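Chapter 5
Wood and Water: Why Flat Things Do Not Stay Flat

Before you read
Find a wooden object in your home that no longer fits where it used to. A drawer is ideal. A door will do. Keep it in mind, and try not to kick it until you have finished section 5.2.

Every spring the firm of Falwood, which made kitchen furniture and a great many promises, received a stack of letters about tables. The tables had left the shop flat. By April they had become something else. One customer, a Mr. Norbert Medve, reported that a pea placed in the middle of his table would now travel to his wife without being asked. He wanted to know what the firm had done to the wood.

The firm had done very little to the wood, and that was the trouble. It had glued wide boards tightly into a frame, varnished the top, left the bottom bare, and shipped the result to people with radiators. The wood did the rest. It had been taking in and giving off moisture since it was cut down, and saw no reason to stop on account of a warranty.

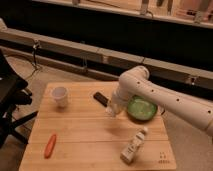
Figure 5.1 A square top of light tan planks. Faint seams mark the divisions between strips.

Wood is a bundle of tiny tubes. In the living tree these tubes carry water, and the walls of the tubes hold water too. When lumber dries, the water in the hollows goes first, and the board gets lighter without changing size. Later the walls themselves begin to dry, and from then on the board shrinks. Put the same board in a damp room and the walls take water back and swell. A board does this for as long as it exists. Varnish slows it down. Scolding has no effect at all.

What makes the business interesting, or expensive, is that wood does not move the same amount in every direction. Along its length a board hardly changes. Across its width it changes a good deal, and how much depends on how the board was sawn from the log. A board cut so that the growth rings lie nearly flat across its end will move more in width than one whose rings stand upright. The flat-ringed board also tends to cup, curling up at the edges like a slice of old cheese.

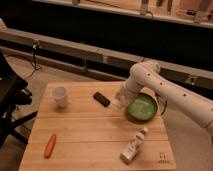
Width is where most of the grief begins, and the cabinetmaker's oldest answer is to think about it before reaching for the glue. A narrow board moves less than a wide one of the same wood, and any cupping it does is shallower. Joining several narrow boards will not cancel the total movement across the panel, a point on which Falwood's advertising was cheerfully wrong, but it can keep one badly behaved board from setting the shape of the whole. The top shown here is made from several long pale boards laid side by side, with thin seams between them and only a faint grain. To predict its movement, you would measure across those seams. Measuring along them would give you a smaller and much more flattering number.

The other answer is to let the wood move. A panel can float in a groove. A top can be held to its base with screws in slots, so that it slides a little and nobody has to write a letter. In 5.4 you will meet Vaughan Hinds, a joiner who distrusted glue, slots, and his customers, and whose tables are still flat.

In this chapter you will learn to:
read the end of a board and guess which way it will cup
explain why length and width change by different amounts
estimate the seasonal movement of a glued panel
choose a way of fastening a top that will survive the heating season

Words to know
cupping, end grain, growth ring, moisture content, quartersawn

5.1 Where the Water Is

Take two blocks cut from the same fresh plank. Weigh both, leave one on a shelf in the classroom, and seal the other in a plastic bag. Weigh them again at the start of each class and record the results in your notebook, including the ones you don't like.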